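ROBO 3511 Manipulation Laboratory
Handout 2: Top-down grasping in simulation

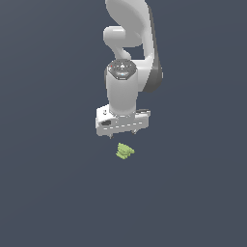 Work in this unit is done in pairs. The simulated arm is the same model used in Handout 1, so the joint limits and the home pose carry over unchanged. What is new is the grasp itself: pairs must plan an approach from above, close on the object, lift it and hold it. Grading is on the planner and the written analysis. A clean lift with no explanation of the approach pose earns less than half marks.

1. Frames and notation

W is the world frame, with z pointing up. B is the arm base, E the flange and G the gripper. The origin of G lies midway between the fingertips and its z axis points out of the hand along the approach direction. For a vertical grasp, z of G is therefore antiparallel to z of W. Most of the sign errors in last term's submissions came from treating the two as parallel.

The transform from E to G is fixed and is supplied in the Druvau configuration file. Do not re-measure it from the rendering. The object pose O is returned by the simulator in W, and its origin is the centre of mass. For an irregular body this point need not lie midway between the two surfaces the fingers will touch.

2. Pre-grasp pose

The pre-grasp pose is the grasp pose translated backwards along the approach axis:

p_pre = p_grasp - d * a

where a is the unit approach vector and d the standoff distance. For a vertical approach, a = (0, 0, -1) in W, so the standoff is added to the height. The gripper must be fully open before the descent starts. Choose d so that the fingertips clear the highest point of the object at every yaw angle you intend to test, and state the value in your report.

Yaw is the one rotational freedom left once the approach is fixed. With a parallel gripper, a yaw of theta and a yaw of theta + 180 degrees give the same finger contacts with the fingers exchanged. Search half the circle only, then pick whichever of the two solutions keeps the last joint further from its limit.

3. Contact on irregular shapes

Lumpy meshes give poor results with bounding-box planners. The box tells you whether the object fits between the fingers and says little about the surface normals at contact. Sample candidate contact pairs on the mesh and reject any pair for which the line joining the contacts falls outside either friction cone. The half-angle of the cone is arctan(mu). Use the mu supplied with the object – do not tune it to rescue a grasp.

The Zukon solver replaces concave meshes with a convex hull unless decomposition is switched on. With the hull active, fingers will stop short of a crevice that the rendering shows as open. Check this setting first if the contacts look wrong.

4. Procedure

Run 24 trials, drawing a new object yaw for each from the seed list. Log joint positions, finger width and object height at every step. A trial counts as a success if the object is still held when the hold timer expires. Classify each failure as a planning failure, a collision on descent, or a slip.

5. Submission

Upload code, logs and a report of no more than two pages by Sunday, 17:00. Questions on the solver go to Védis Damgaard; extensions go to Nanna Grímsdóttir. Reports without a failure table will be returned unmarked.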